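Residence diary, Hikholm House
April, evening entry

The second round of desk preparation was carried out today in the study room on the upper floor. The morning was given to the shared supplies, which had been left in poor order at the end of the winter session. Paper was sorted by size and returned to the tall cabinet. The stapler from the Salem office was found behind the radiator and has been put back in the top drawer.

The inventory sheet now stands at 1,532 items, including loose index cards, which Gemechu Negash insists must be counted singly. I have recorded my view that cards should be entered by the pack. The matter is left open until the Gelen list arrives, as their practice may settle it for both houses.

After lunch we turned to the writing kits. Each desk is to have one pouch, and each pouch is to hold a pen, a pencil, an eraser and a short ruler. The pouches do not match. Some came from the Jeseck house when it closed its reading room, and others were donated over the years without any record of the giver. I had proposed replacing them with a plain set in a single color. The proposal was not taken up, and having handled them all this afternoon I do not intend to raise it again. They are sound, the zippers run well for the most part, and residents find it easier to recognize their own.

The speckled pouch was among those checked. It goes to the desk by the east window.

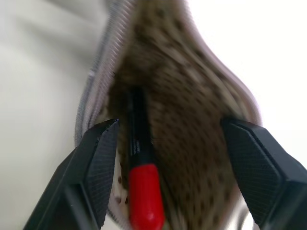
Speckled zippered pouch, open, with a slim pen or marker inside.

The order of filling was discussed at some length. Gemechu prefers to put the ruler in first, flat against the side, and everything else after it. My own habit is to begin with whatever is longest and leave the eraser for last, as it otherwise settles at the bottom and is never seen again. We agreed that either method is acceptable provided the zipper closes without force. Pens are to go in with the cap end up.

Two pouches were set aside for repair. One has a torn seam at the corner and the other has lost its pull tab. A paper clip has served as a pull tab on that second one since last year, and I would like to see a proper one fitted. Both are in the mending basket with a note pinned to them.

Six desks were complete by four o'clock. The remaining desks will wait until the new pencils are delivered, since the box we had was found to contain mostly colored ones, suitable for the map table but not for general use. The colored pencils have been moved there and the label on the shelf corrected.

I wiped down the long table before supper and returned the chairs to their places. The lamp nearest the door still flickers. It has been reported twice, and I have now written it in the maintenance book in capital letters.

For tomorrow: ask Gelen for their list; find thread in a brown close to that of the torn pouch; check whether the ink bottles in the lower cupboard are still fit for use. The cupboard key is on the hook behind the door, under the calendar.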